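욕실에서 쓰는 폼 알파벳 글자, 물때 없이 씻어서 말리는 법

아이 키우는 집이면 다들 하나쯤 있죠, 물 묻혀서 타일에 붙이고 노는 그 말랑한 폼 글자요. 저희 집에도 한 통 있는데 지난 9월에 통 바닥을 뒤집어 보고 기겁을 했어요. 밑에 깔린 글자들에 거뭇한 점이 콕콕… 그날 바로 다 쏟아 놓고 씻었습니다. 그 뒤로 몇 번 해 보면서 저 나름의 순서가 생겨서 적어 둬요.

준비물
- 큰 대야나 깊은 설거지통
- 중성세제 (저는 주방세제 그냥 써요)
- 과탄산소다
- 안 쓰는 아기 칫솔
- 세탁망 (지퍼 달린 촘촘한 것)
- 마른 수건 두 장, 갈색 포장지나 신문지

1. 먼저 골라내기
씻기 전에 한 번 훑어보세요. 이로 깨물어서 뜯긴 조각, 갈라져서 부스러지는 건 미련 없이 버립니다. 어린 동생이 있는 집은 특히 꼼꼼히 보셔야 해요. 떨어진 조각은 입으로 가거든요. 저희는 이때 Q랑 숫자 4가 떠났어요. 첫째가 좀 울었습니다 ㅎㅎ

2. 미지근한 물에 담그기
뜨거운 물은 절대 안 돼요! 제가 처음에 펄펄 끓는 물을 부었다가 S가 이상하게 휘어 버렸어요. 손 넣어서 따뜻하다 싶은 정도면 충분합니다. 물에 주방세제를 조금 풀고, 글자가 동동 뜨니까 세탁망에 넣어서 접시로 눌러 두세요. 저는 그대로 두고 밥 먹고 옵니다.

3. 점 생긴 것만 따로
거뭇한 점이 있는 글자는 과탄산소다 푼 물에 한 번 더 담가요. 고무장갑 꼭 끼시고 창문도 열어 두세요. 색이 진한 글자는 살짝 바랠 수 있어서 제일 안 쓰는 글자로 먼저 시험해 보는 게 마음 편해요. 속까지 파고든 점은 칫솔로 문질러도 안 빠져요. 그런 건 그냥 보내 주세요.

4. 헹구고 짜기
흐르는 물에서 손바닥으로 꾹꾹 눌러 가며 헹굽니다. 비틀어 짜면 얇은 글자(I나 L 같은 거)는 찢어져요. 거품이 더 안 나올 때까지 하고, 마른 수건 사이에 끼워서 위에서 지그시 눌러 주면 물이 꽤 빠집니다.

5. 말리기, 여기가 제일 중요해요
수건에 올려 두면 밑면이 한참 축축해요. 저는 식탁에 종이를 깔고 글자를 서로 안 닿게 펼친 다음 중간에 한 번 뒤집어요. 직사광선은 피하고 바람 통하는 데가 좋습니다. 저녁 9시에 널어 두면 아침까지 덜 마른 날도 있어서 저는 하루를 통째로 잡아요. 만졌을 때 조금이라도 서늘하면 아직이에요.

6. 보관
뚜껑 있는 통은 졸업했어요. 500원 주고 산 망주머니에 넣어서 수건걸이에 걸어 두는데 훨씬 낫더라고요. 목욕 끝나면 타일에서 다 떼어서 한 번 털고 넣기, 이것만 지켜도 씻는 횟수가 확 줄어요.

자주 물어보시는 것들
세탁기 돌려도 되냐고들 하시는데, 저는 한 번 해 보고 관뒀어요. 망에 넣어도 모서리가 뭉개져서 E인지 F인지… 식초도 써 봤는데 냄새가 오래 남아서 아이가 싫어했고요. 건조기는 열 때문에 아예 시도도 안 했습니다.

다 마른 글자는 바로 욕실로 안 보내고 식탁에서 좀 놀려도 좋아요. 접시 몇 개 꺼내서 빨간색 담기, 이름에 들어가는 글자 담기 같은 거 하면 저녁 준비할 시간이 생깁니다. 다음번엔 목욕 물감 자국 지우는 법도 올려 볼게요!
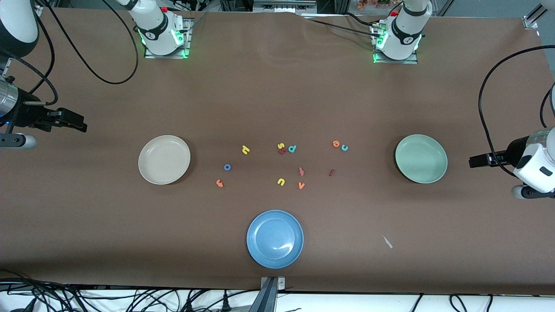
갈색 종이 위의 폼 알파벳 글자와 둥근 접시 세 개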